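# Compostable and "Eco" Bags: Questions We Keep Getting

Last revised 10 December 2018. We sell kitchen and produce bags at the Vernau shop, so weigh what follows with that in mind. We've tried to be harder on the claims than our suppliers would like.

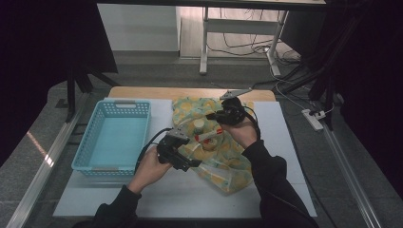
## Is "biodegradable" the same as "compostable"?

No, and we wish the labels would stop blurring it. "Compostable" at least points to a test with a time limit. "Biodegradable" with no time and no conditions attached tells you next to nothing. A chair is biodegradable if you're patient. When a packet says only "biodegradable," we read it as decoration.

## Will a compostable bag break down in my backyard pile?

Maybe. Most of the ones on sale are made for industrial composting, where the heap is kept much hotter than anything behind your garage. Look for the words "home compostable" and a certification mark you can look up. If the packet just has a leaf on it, assume the bag will still be there in spring.

We buried 30 bags of different makes in our own bins last year and dug them up in September. Five were gone. The rest ranged from "a bit holey" to "could be used again." It was a small trial in one yard with one kind of soil, so please don't quote it at anybody.

## Can I put compostable bags in with plastic recycling?

Please don't. They're a different material and they spoil the batch. They also look just like the ordinary kind, which is a design problem the makers seem in no hurry to fix.

## What about printed produce bags, the ones with fruit on them?

The print tells you nothing about what the bag is made of. We get asked if a bag with lemons or leaves on it is "the natural one." Read the small type. Many of these are plain plastic film, and the film recycling rules in your town apply to them -- if your town takes film at all, and plenty don't.

## Do your Rimetti bags really hold up to wet scraps?

For a couple of days, in our kitchens, yes. After that the bottom gets soft. The packet says "leak resistant," a phrase that promises very little if you read it slowly. Line the caddy with newspaper and empty it often.

## Is a cotton tote better for the planet?

It depends on how many times you use it, and we don't trust the single numbers that get passed around. Different studies count different things. One may look at water, another at carbon, another at litter, and the answers don't agree. If you already own six totes, use those. A seventh free one from a trade fair isn't helping.

## Do you sell the Pandow reusable mesh bags?

We did. We stopped after 26 returns, nearly all for seams that gave way at the drawstring. The maker told us the new batch is stronger. We've asked for samples and will believe it once we've washed them for a few months.

## Why are your compostable bags more expensive than the supermarket's?

Partly the material, partly that we order in small amounts. Our last delivery was 1,292 rolls, and a chain would laugh at that. If the supermarket bag carries the same certification as ours, buy theirs. The certificate is what you're paying for.

## My city says it accepts compostable bags. Does it?

Call and ask what happens to them at the plant. Some places accept the bags at the curb and then pull them out with the rest of the trash before composting begins. "Accepted" can mean only that the truck will take it.

## What do you think of the Vainio "ocean-safe" liners?

We don't stock them. We asked what "ocean-safe" meant, how it was tested, and in what temperature of water. The reply was a brochure with a turtle on the cover. If a proper test report shows up, we'll read it and update this answer.

## Do compostable bags expire?

Yes, though few packets say so clearly. They get brittle, faster in a warm cupboard. Keep them somewhere cool and dark, and don't stock up just because there's a sale on -- ours included.

## Can I return an opened roll?

If it splits along the seam, yes, with the receipt. If it went soft under a week of melon rinds, no.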